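Small parts drawers, a thread, and I'm sorry in advance because I have a lot to say about a plastic box 🧵
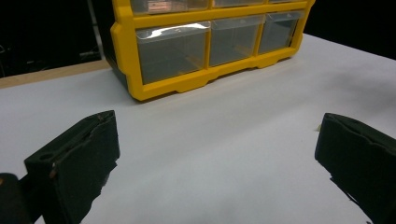
I've been promising myself since April that I would sort out the craft corner, and this week I finally cleared off the table and started. Buttons, beads, snaps, jewelry findings, the little brass brads I bought for one card and never used again. All of it has been living in jam jars and one very tired cookie tin.

Jars look lovely on a shelf, I will give them that. But if you want the one green button at the bottom you have to pour the whole lot out on a towel, and then you find three other buttons you like better, and then it's supper time.

So, drawers. I went with yellow because the gray ones make me think of my dentist, and because I wanted to be able to see it from across the room. Clear drawer fronts were the one thing I wouldn't budge on. If I can't see it I will buy it again. I own a shameful amount of hook-and-eye tape on that account.

I looked at the big Orinier cabinet first, the one with 64 drawers, and I got as far as putting it in my cart. Then I pictured myself labeling 64 drawers and took it right back out again. Big drawers and fewer of them suits the way my mind works.

(If you are a 64 drawer person I admire you and would like to come look at your house.)

My plan, for anybody who likes a plan: bottom row is for the heavy and the everyday. Buttons in the wide one, snaps and hooks next to it, then elastic and cord. I want the weight down low so the whole thing doesn't creep forward when I tug on a drawer.

Upper drawers are for the pretty things. Beads, charms, the glass buttons that came off my aunt's coat. Those I like to have closer to eye level where I can say hello to them.

The beads are the real job. I tipped one jar onto the kitchen scale just to see, and it was 700 grams. Of beads! I have made perhaps four necklaces in my life and I gave them all away.

A friend asked me how many buttons there are, and her grandson, who loves a chore with numbers in it, sat down and counted every last one. 1,686. He wrote it on a sticky note and I'm going to keep that in the drawer with them.

A few things I've learned from doing this badly in other years. Wash the drawers with dish soap and let them dry overnight before anything goes in, especially if metal findings are going to live there. I rusted a whole batch of jump rings once and I still think of them.

Don't label on the first day. Put things in, use it for 2 weeks, and see which drawer your hand goes to when you want elastic. Then label. I use the Pimby paper tape since it peels off clean, and I change my mind a good deal.

And leave one drawer with no job at all. Something always turns up – a zipper pull, a single earring, a spool with no thread on it – and it's nice for it to have somewhere to sit while you think.

Somebody over on the Mendoza Street swap page is taking the jam jars for her tomatoes, so those are going to a good home. The cookie tin stays. I couldn't do it, it still smells like butter cookies if you put your nose right in.

Next up is thread, and I'm torn between a wall rack and one of those Zarkasach boxes with the pegs. If you have either one, tell me what you think of it, and tell me if the dust gets in!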